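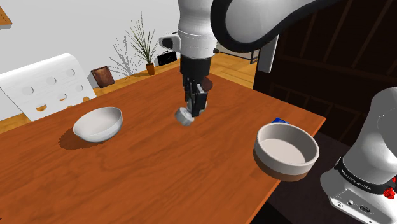
The great table debate, and how we lost it

Print this page | E-mail to a friend
Reading time: 4 minutes

Readers of the February newsletter will remember that I asked, in what I thought was a harmless paragraph near the back, whether anyone had views on looking after a wooden table. I had a white ring on mine, left by a mug of tea, and I wanted it gone. I now have 103 replies and the ring.

I should say first that most of you were very kind. A few of you were kind in the way a dentist is kind. Perla Becerra wrote from Bumusley to ask whether I had ever owned a coaster, and enclosed one. It is cork and it has a heron on it. I have been using it under the plant.

As for the advice, it falls into two camps, and they do not speak to each other. The oil people believe a table should be fed. They talk about it as you might talk about a horse. The wax people believe a table should be sealed, buffed and left alone, and that the oil people are the reason their sleeves are sticky. There is also a small third party, mostly in Valside, who hold that a table is for putting things on and would like to read about something else.

I tried the mayonnaise first, as it was the most popular suggestion by a long way and I already had some. You spread it on the ring, leave it overnight and wipe it off in the morning. I did this. In the morning I had a table that smelled of egg and a dog who had taken a new interest in furniture. The ring was perhaps a little softer at one side, though I may have been looking at it from the mayonnaise side of the argument by then.

Next came the warm iron over a tea towel. Several of you swear by it. Several others wrote in, unprompted, to say that if anybody suggested the iron I was on no account to do it. I did it for a very short time on the lowest setting, with my eyes partly closed, and nothing happened at all. I am told this is the good result.

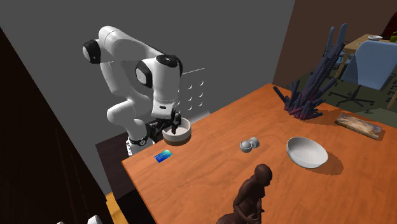
Tonantzin Ledesma, who repaired chairs for a living until her knees objected, sent 2 sides of paper on the subject and I wish I had read them before the mayonnaise. Her view is that a white mark is damp caught in the finish and a black mark is damp that has got into the wood, and that people waste years treating one as if it were the other. White marks often fade if you leave them be. Black ones need sanding, patience, and somebody else's table to practise on. She also says to wipe along the grain, never to stand a hot dish straight on the wood, and to keep the thing out of strong sun unless you want it two colours. Mine has been under the south window for 11 years. It is two colours.

She is firm on spray polish. Don't. It builds up, she says, and then you are polishing the polish.

On the matter of cost, one reader at Palacios priced up having his dining table stripped and refinished by a professional and was quoted 478 pounds, collection extra. He has bought a tablecloth. I asked if he was happy with it and he said it had a ring on it.

So, for those who want the short version to stick on the fridge: try nothing for a month. If the mark is still there, try a little wax on a soft cloth, on a bit that doesn't show. Do not let the oil people into the house until you have decided. The mayonnaise is for sandwiches.

I'm afraid I can't print any more letters on this. The whole newsletter has room for 3,000 words and the man from Esto who wrote about linseed used most of them by himself. His letter is in the hall by the noticeboard for anyone who wants to borrow it, and it would be nice if it came back without a mug mark.

Next month, by request, squeaky gates. Please keep it brief.

Print this page | E-mail to a friend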